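Workshop Tips: Trying Out Grippers at Home Without Losing Your Mind (or Your Screws)

I've been swapping grippers on and off all winter, and since February my inbox has had more questions about that than about anything else on this page, including the drawer runners. So let's do it properly. These are the tips I wish I'd had taped to the wall when I started, in the order I think of them.

Quick background for new readers. I have three grippers going at the moment: a hand-held one that you squeeze yourself and that carries its own camera, a Grunmont two-finger one that bolts to the arm, and a secondhand Dewan with softer tips. The controller is a Liltuvix, which I like a lot now and hated for the first month. I do all of this in a spare bedroom, so if you have a real shop you can skip the bits about carpet.

Pick your test objects first

Before you touch a wrench, get a shoebox and fill it with the things you'll be picking up. Same things every time! I can't say this loudly enough. My first comparison was worthless because I used whatever was lying around the house that evening, and one gripper got a sponge and the other got a glass jar.

My box has a wooden spoon, a tea tin, a bar of soap still in its wrapper, a rolled-up pair of socks, a deck of cards, a padded mailer and a metal ruler. The ruler is the mean one. Anything thin and stiff lying flat on a table is a pain, and you want at least one object your gripper will probably fail on or you won't learn a thing from the easy ones.

Mailers are sneaky too. They look like a nice fat target, but if the fingers come down too high they just slide along the top. What works for me is coming in at a corner with the fingers nearly touching the table, closing slowly, and only then lifting. If you've got a mailer with something inside, shake the contents down to the far end first so you have a floppy bit to grab.

Start by hand, even if you own an arm

I do every new object with the hand-held gripper before I let the arm anywhere near it. You feel straight away whether the approach is silly. Your wrist will tell you "nope, come in from the left" long before you'd have worked it out from a screen, and you haven't spent half an hour typing in positions. Then I copy the angle over to the arm as best I can (a cheap plastic protractor is fine for this, no need to get fancy).

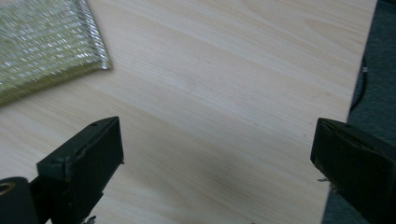
Do ten or so slow ones before you do any fast ones. I always want to rush, and when I rush I get a pile of wobbly grabs that don't tell me anything about the gripper, only about how much coffee I've had.

Open wide, then wider

Beginners tend to open the fingers just enough to clear the object. Go wider. If your aim is off by a hair, a narrow opening means one finger lands on top of the thing and shoves it away, and you'll be chasing your tea tin across the table for the rest of the afternoon. With the Grunmont I open all the way every time and let it take the extra second. The Dewan is slower to close, so there I compromise and open it maybe three quarters.

Look after the finger faces

Fingers get grubby. Fluff, hair, bits of tape, little crumbs of whatever you picked up last. I wipe mine with a damp cloth before each session and again whenever the grip starts feeling slippery. Don't use anything oily, and go easy on alcohol if there's a painted or coated surface, as I took a patch of finish clean off one of mine that way and it never looked right again.

Worn corners are fine, by the way. People write to me in a panic about a chipped edge. As long as the inside faces still meet flat, carry on. To check, close the fingers on a strip of printer paper and tug it at the top, then the middle, then the bottom. If it slips out easily in one spot, your fingers are closing crooked, and nine times out of ten it's a loose screw.

Which brings me to screws. Put a dab of paint across each screw head and onto the body next to it. When the line breaks, the screw has turned. I got that one from Sandamali Seneviratne, who ran the evening repair class at Joltovholm, and it has saved me more grief than any tool I own.

Cables

Let your cable hang in a big lazy loop, and fix it to something that isn't the gripper. Mine used to tug at the end of every reach and I blamed the controller for weeks. (Sorry, Liltuvix.) Leave more slack than looks tidy. If it runs along the floor, run it on the side you don't walk on. Velcro straps beat zip ties here because you'll be undoing them every time you change something.

And label both ends! A bit of masking tape folded over like a flag, with the name of the gripper on it. You'll swap more often than you think.

Light and the camera

If your gripper has a camera on it, the light in the room matters as much as the gripper does. I had a lovely afternoon of good grabs turn to mush once the sun came round and hit the table. Now I pull the blind and use two lamps, one on each side, both pointed at the ceiling so the light comes down soft.

Shiny things are still trouble. Foil, tin lids, anything crinkly. Move the lamps before you move the camera, since moving the camera means redoing your setup and moving a lamp takes two seconds. A plain tabletop helps as well. I used to work on a checked oilcloth and looking back at those recordings gives me a headache.

Wipe the lens. With a proper lens cloth, please, and not your sleeve.

Keep score the boring way

I keep a notebook with one line per try: object, gripper, got it or dropped it, and a word about why. That's the whole system. I passed line 3886 last week and I'm still on pencil and paper. My plan for each gripper is 200 tries before I let myself have an opinion, and it does change things. I was ready to sell the Dewan after the first evening. By the end of its 200 it was my favorite for socks, cards and anything squashy, and the Grunmont was still winning on the tin and the ruler.

A few rules I stick to:

Stop after every 5 tries and put the object back in a different spot.
Write the drop down even when it was "your fault."
Never change two things at once. New finger tips or a new closing speed, pick one.
Take a break before you get cross.

Controller settings

I'm no programmer, so this is kitchen-level advice. Turn the closing force down as low as it goes and creep up until the object stops slipping. Going the other way around is how you crush a box of soap. Save each setting under the name of the object and not the date, because in a month "socks soft" will mean something to you and a string of numbers won't.

If you have a Liltuvix like mine, the speed slider goes to 1000 and I've never had a reason to go past the halfway mark. Keep a hand near the off switch whenever the arm is moving, and keep long sleeves and necklaces out of it.

So which one should you buy?

I get asked this constantly and I'm going to be annoying about it. If you're only starting, get a hand-held one. It's cheaper, there's nothing to program, and you'll find out in a weekend whether you enjoy this. If you already have an arm and mostly pick up hard things with straight sides, I'd go with the Grunmont. For soft stuff, the Dewan, and look for a used one as they seem to hold up well.

Next time I'll get to homemade finger pads. I've tried bicycle tube, shelf liner and the rubbery stuff from under a rug, and the rug stuff is ahead so far. If you've got something better, send it in, and tell me what glue you used!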